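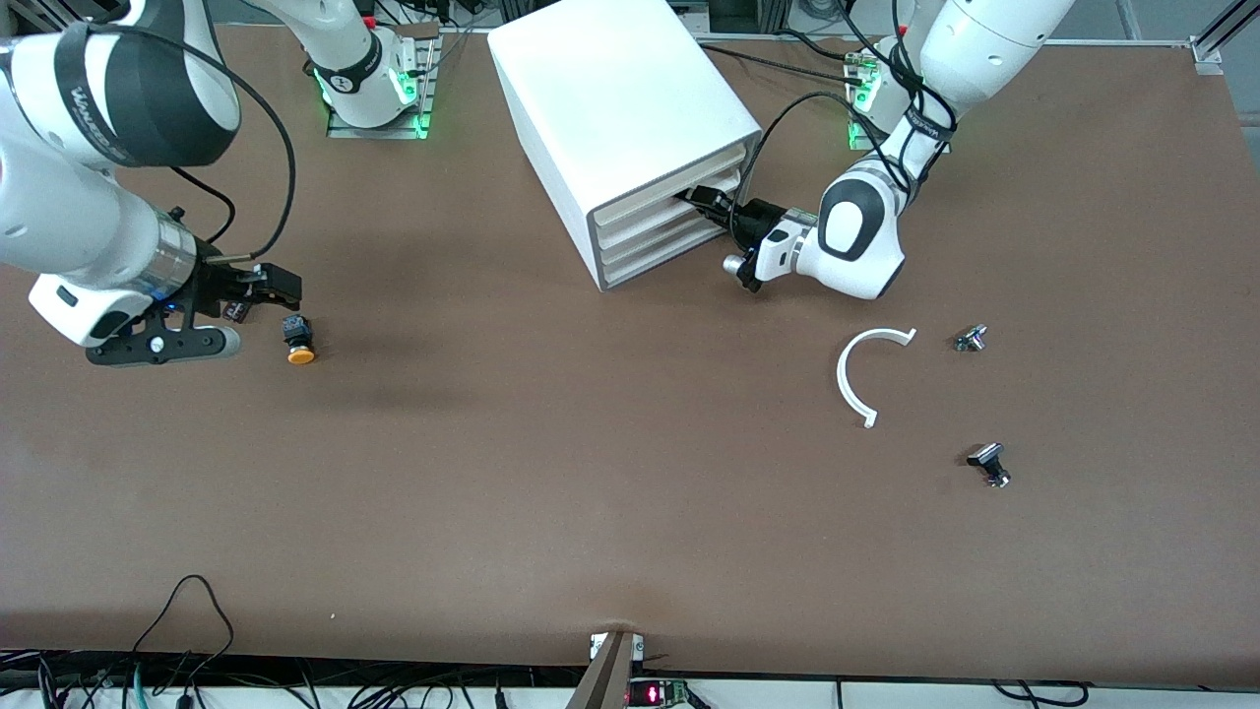 Review by the Druvby workshop blog
Posted Sunday, filed under Storage / Small parts
3 comments

Osano four-drawer desktop cabinet, white

Quick one, I have a bench to clear before dinner.

Short version: good little cabinet, slightly sticky drawers, would buy again. Long version follows, skip to the bottom if you just want the gripes.

Bought it in January to replace a row of jam jars and a cookie tin. The tin was the worst. Every time I needed one fitting I had to tip the whole lot out and paw through it. Wanted something boxy and white and low enough to sit on the tabletop without blocking my view of the window. Four thin drawers. Done.

Setup: none. Comes in one piece, drawers already in. Peel the tape off, throw out the cardboard, go. The one thing in the instructions is a drawing of a drawer.

The drawers. Thin, so think flat things. Mine hold washers, clips, spare knobs, little metal fittings, that sort of stuff. Anything chunky and you need to lay it on its side. I have a metal part with a T-shaped top that only goes in lying down, and even then I slide the drawer shut slowly and listen for scraping. The curved white plastic pieces with the bent tabs are a better fit, they nest if you put them all facing the same way. Took me a while to figure that out. Small silver fittings roll to the back. Always. Cut a strip of felt for the bottom and they stay put.

Pull action is OK. Second drawer from the bottom is the one I open most and it's the stiffest of the lot, typical. Needs a proper tug for the first half inch and then runs fine. Candle wax along the edges helped for a week or two, then I had to do it agian. The other three are smooth enough. Nothing has ever come right out in my hand, which I can't say for the Peeters one I had before. That thing dumped a full drawer of springs on my foot.

Footprint. I keep it at an angle on the brown table so the drawer fronts face where I sit. Straight on to the edge looks neater but then I'm reaching around the corner all day. Try it angled before you decide.

Weight: light. Too light when empty, it scoots backward if you shove a drawer shut. Load the bottom drawer with the heavy metal stuff first and it mostly behaves. Four stick-on rubber feet would fix the rest, and they should really be in the box.

Color. White shows everything. Pencil, grease, coffee. Wipes clean with a damp cloth and a bit of dish soap. I keep it away from the glue end of the table now, lesson learned.

No labels and no label slots. I used masking tape and a marker. Ugly, works. The Pimness cabinet has little windows on the front for cards, and if you're storing 17 kinds of screw you probably want that one instead. It's also wider and taller and I didn't have the room.

What I don't put in it: the orange and black knob. Too tall for the drawers, so it lives out on the table, along with whatever I'm halfway through sorting.

Gripes, all together:
stiff second-from-bottom drawer
no rubber feet
no label slots
bottoms are slick, small round parts roll

Likes:
small enough for a busy table
no assembly
drawers stay in
looks tidy even when the insides aren't

Who's it for? Anybody with a handful of small parts and not much table. Hobby stuff, sewing notions, fuses, keys. Not for tools, dont even try pliers. I did. Drawer wouldn't close.

Would I get a second one? Probably, to stack. Haven't tried stacking, the top is flat so I figure it's fine, but with the bottom one sliding around like it does I'd want the feet on first. Will add a note here if I do it.

Rating: 3 and a half out of 5. Would be a 4 with feet.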